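Bedroom set, bed and chaise: linen and layout notes
Filed under: Workshop notebook / Interiors

26 Dec 2022
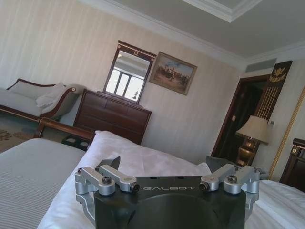 Started with the duvet. The white cover from Bokine has been through 11 washes now and has lost a little length, enough that the filling no longer lies flat to the corners. Put the filling back in with the corner ties done up first and the long sides fed in afterwards. Doing it the other way round leaves a ridge down one side that will not shake out. Pressed the top face with the hand steamer after it was on the bed. Steamer held clear of the cloth, two passes, left alone until cool.

The footboard is the awkward part of this bed. The rail is curved, so a duvet pulled straight down meets it unevenly: tight at the middle of the curve and slack towards the ends. Tucking hard gives creases that radiate up the bed. Tucked only the lower edge and let the sides hang. Looks acceptable. A cover cut longer would be better, and I have put one on the Gamar order.

Runner: pale grey with the fine stripe. The stripe shows every error in alignment. Set it by eye first and it was out by 18 mm from one side to the other, which was obvious from the doorway and hardly noticeable from beside the bed. Reset with a tape from the footboard. Because of the curve the tape has to be taken from the two ends of the rail and never from the middle – note this for whoever does it next. The runner slides on the duvet if anyone sits down. Tried a strip of rug underlay beneath it; this stopped the sliding but printed a faint grid through the cloth. Removed. No fix yet.

Pillow: white, plump, soft cover. The filling migrates to the bottom seam after a day or so. Shaken, turned, set down with the opening facing away from the door. Do not chop the top. The chop looks sharp for an hour and then collapses to one side.

Chaise longue. Dark wood frame, grey seat. Vacuumed the seat with the narrow nozzle, then went along the join between seat and frame with a dry brush. More grit came out of that join than off the whole seat. The white cushion stays at the raised end. Its cover is not the same white as the duvet cover: under the lamps the cushion reads slightly yellow, by daylight there is little in it. Spare cover from Boonyarit is closer to the duvet but has a piped edge, and I don't like it against the rolled arm. Left the old one on.

Dresser and mirror. Wiped the dresser front with a barely damp cloth, grain direction only, dried straight away. Polish not used. The last tin left a bloom on the dark mahogany that took two further goes with a plain cloth to clear. Mirror glass done with water and a squeegee, frame masked with a dry towel along the lower edge so nothing ran into the joint. The gold emblem on top of the frame gets a soft brush and nothing else. Same for the gilt frame of the painting: brush from the top down, no cloth, no spray in the room while it is being done.

Carpet. The beige ground hides dust well and shows water marks badly. One mark near the bed treated with cold water and blotted. The brown floral pattern makes it hard to judge whether a mark has gone or has merely moved into a flower. Check again by low light from one side.

Wallpaper not touched. Cream with the faint stripe, and any rubbing changes the sheen. Vent high on the wall: brushed from the steps, cloth pinned below. There was less in it than expected.

Dark panel by the doorway: gold lines dusted along their length. The gold crest has small recesses that hold fluff; a dry make-up brush does the job.

Stock, for the cupboard list: duvet covers, white, 2 left. Batar cloths, one open pack. Spend on linen for this room so far stands at 1,402 before the Gamar order goes in.

To do:
– measure the footboard curve properly and make a card template
– ask Boonyarit for the spare cushion cover without piping
– try a narrow tape along the underside of the runner, test on the old duvet cover first
– recheck the carpet mark

Recent entries
Steamer descaling, second attempt
Batar cloths against plain cotton: lint on dark wood
Re-hanging the heavy curtains
Pillow fillings after washing
Bloom on polished drawer fronts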